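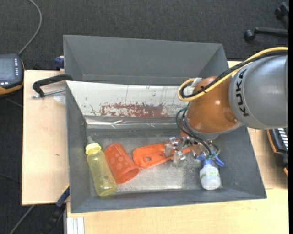

Sorting plastic kitchen stuff by color: worth it or not?

ralton_attic
16th June
I'm going through the kitchen plastics before we move in July and I've started putting them in gray bins, one color family to a bin. The yellow and orange one has a baby bottle with a yellow collar, an orange cup with dots on the side and a flat orange piece with a hole in the middle. Does anybody else sort this way, or should I go by use?

shelfpaper70
By use. Color looks nice until you need the bottle and have to remember it was yellow. Baby things go in one bin, drinking cups in another.

Zetetti
I disagree with shelfpaper70. We moved with 15 bins, all by color, and my kids could unpack them without asking me anything. They can't read labels yet but they know orange.

shelfpaper70
Fine for kids. I still wouldn't put a bottle nipple in with general plastics. It picks up crumbs and dust from whatever is next to it.

ralton_attic
Good point on the nipple. Would you take it off and bag it separately, or bag the whole bottle?

adska_b
Take it apart, wash it, let it dry overnight, then bag the pieces together. If you screw the collar back on while there's water inside, it will smell when you open it. Ask me how I know.

Zetetti
Agree with adska_b on drying. I'd also lay everything in a single layer. Stacked cups stick together and you end up fighting them apart.

shelfpaper70
A single layer wastes most of the bin. If you've got 200 pieces to move you can't do that.

ralton_attic
It's nowhere near 200. The layer is only so I can see what I have. I'll stack before the truck comes.

adska_b
What's the flat piece for? If it's a lid, tape it to whatever it fits.

ralton_attic
No idea. I'll give it 5 more days to find its match and then it goes in the donation box.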